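How to Cook Dried Beans Without Soaking Them Overnight

Posted Jun 15, 2025

Every bag of dried beans tells you to soak them overnight. I did it for years and I'm no longer convinced it does much for black beans or pintos. In March I cooked the same brand both ways, and the soaked pot was done 40 minutes sooner. That's the whole benefit as far as I could tell. The flavor was a little weaker, if anything.

You need one pound of dried black or pinto beans, half an onion, 4 cloves of garlic, a bay leaf if you believe in bay leaves, and 2 teaspoons of salt. Don't use this method for red kidney beans. Those should be soaked, drained, and boiled hard in fresh water for at least 10 minutes.

Step 1. Pick through the beans and rinse them. The Husden bags claim to be "triple cleaned" and I still found a pebble in one, so look.

Step 2. Put everything in a heavy pot, salt included. You'll hear that salt toughens the skins. Mine have never come out tough, and beans salted at the end taste like plain beans in salty water.

Step 3. Cover with water by two inches. Bring to a full boil, keep it there for 10 minutes, then turn it down until you see a bubble now and then.

Step 4. Set the lid on crooked and leave it alone. Start tasting at 90 minutes. Try five beans, not one – they don't all finish together. Add hot water if the tops are showing.

Step 5. Cool them in their liquid and keep the liquid. They'll last 4 days in the fridge.

If they're still hard after three hours, the beans are old or your water is hard. A pinch of baking soda helps with the second problem. Too much and they taste like soap.

I also tried the Lasoner bean pot, which costs $46 and promises creamier beans. My old dented pot made the same beans. As for the jar of "bean softening" mineral powder that keeps getting recommended, read the label before you buy it – mine was mostly baking soda.

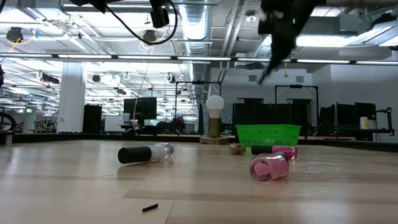
One more thing on freezing. Pack the beans in two-cup portions with enough liquid to cover them, and leave an inch of space at the top of the container. Drained beans freeze fine too, whatever the package says, but the skins split more when you reheat them.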